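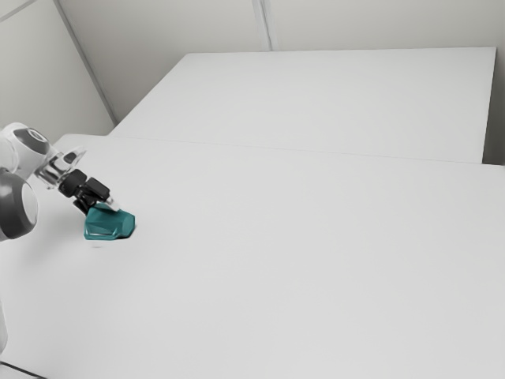
## Call for participants: home testers for the Wosetar practice kit

Wosetar is looking for people in and near Norkville who would like to spend a few weeks with our new practice kit and tell us, at whatever length you please, what it's like to live with. We're a small company and we read every word testers send us (the long rambling emails too — those are often the best ones).

The kit is called Bite. It's a piece of software that runs on an ordinary computer and lets you drive a robot arm in a simulated workspace, picking up cups and other simple shapes, before you ever lay a hand on a real machine. We made it with trade schools and small workshops in mind, but we'd dearly love to hear from people who have never touched a robot and aren't sure they want to.

## What you would be doing

Testing starts with a welcome evening at our office on Fernlow Street, where we'll set up your account, feed you, and go through the first lessons together. After that you work at home, in your own time, for 2 sessions a week. The early lessons are all about the gripper: coming in at a sensible angle, closing on the rim of a cup, and backing out again when you don't like how it looks. Cups lying on their sides give nearly everyone trouble at first, so please don't be discouraged!

You can switch to a close view whenever you like, and we'd be grateful if you used it a lot.
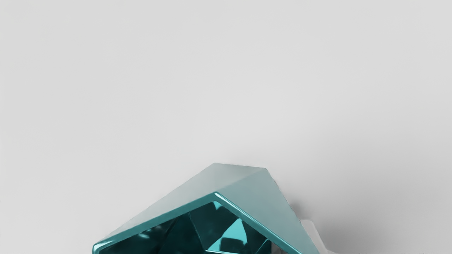
We've gone back and forth about how near that view should let you get, and how shiny things ought to be once you're there. Some of our July testers wanted to get right up against everything, while others said they lost their bearings and had to back away. Tell us which camp you're in, and whether the shadows help you judge distance or only get in your way.

After each session there is a short form to fill in, and at the end we'll call you for a good long chat.

## Who we'd like to hear from

- Anyone 18 or over with a fairly recent computer and a steady internet connection
- Teachers and shop instructors, very much including retired ones
- People who use a trackball, a foot pedal or some other setup in place of a mouse

No programming is needed. If you took part in July you're welcome back, though we'll offer places to new people first.

## Thanks and how to apply

Testers who finish receive $925 and keep their copy of Bite for good.

Write us a few lines about yourself and the computer you use, and send them to Wosetar, 1179 Fernlow Street, Norkville, by Friday, September 19, 2025. You can also drop your letter at the front desk, and do ring the bell twice — the first ring rarely carries to the back office.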